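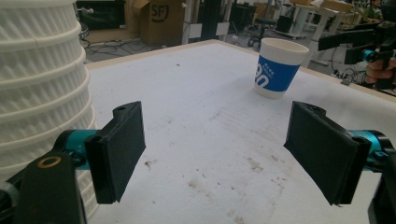 Table Covering and Disposable Ware for a Shared Work Surface
Student project report, Flirville, 14 September 2019
Unai Tejada and Rogelio Castillo

1. Purpose

The project compares ways of covering a shared table on which paper cups and nested plastic tubs are set out, used and stacked again. The table has a light-wood edge and is covered in a white, paper-like sheet. Two questions were set at the start: how soon a white covering looks too marked to keep, and where tall stacks should stand so that the middle of the table stays open.

2. Materials

Covering: white sheet from a roll supplied by Cantero, laid over the tabletop up to the wood edge and taped underneath.
Cups: white paper with a rolled rim and a wide blue band. The band carries a large "90" in white numerals, with small Chinese characters over it. We call these "the 90 cups" in our notes.
Tubs: round, white plastic, ribbed at the rim, with a woven-looking pattern on the side. They nest one inside another.
Test liquids: cold tea and a thin cocoa mix, 300 ml of each per session.

3. Method

A session lasted 25 minutes. Cups were filled at the table, moved to the far side, emptied and returned. Tubs were taken from the stack, placed in the middle and nested again. We ran 11 sessions on one sheet before replacing it. Marks were sorted by color (gray or brown) and by type (smudge, stain or speck). Specks were noted but not mapped, as they were too small to place reliably on the grid.

The grid was drawn on a separate paper plan. An early attempt to rule pencil lines on the sheet itself was dropped, as the graphite spread and could not be told apart from other gray marks.

4. Results

4.1 Marks

Gray smudges are faint and spread over a wide area. Brown stains are easier to see and tend to form clusters. In our judgment a single brown cluster makes the whole sheet look dirty, while the gray marks are tolerated much longer. Castillo would have changed the sheet after the first cluster; Tejada would have kept it. We did not settle on a limit and report both opinions.

Dabbing a fresh spill with a dry cloth reduced the stain. Rubbing made it larger and roughened the paper.

4.2 Stacks

A tall stack of tubs at the side leaves the center clear but blocks the view across the table from that side. Splitting it into two lower stacks fixed the view and cost too much surface. The textured sides give a good grip on a single tub. When tubs are nested only the rims are easy to reach, and pulling one free sometimes brought a second with it -- a slight twist helped.

4.3 Cups

A cup standing alone near the far edge is simple to find by its blue band. An empty cup tips if the sheet under it is wrinkled, so the tape has to be checked before each session.

5. Cost

The sheet and tape came to 80 cents per change. The tubs were borrowed from the Getetti storeroom and are not included.

6. Further work

In October we plan to repeat the sessions with a gray covering from Clorkino, using the same cups and the same two liquids. The paper plan will be redrawn with smaller squares near the center, where the present ones are too coarse to separate neighboring stains.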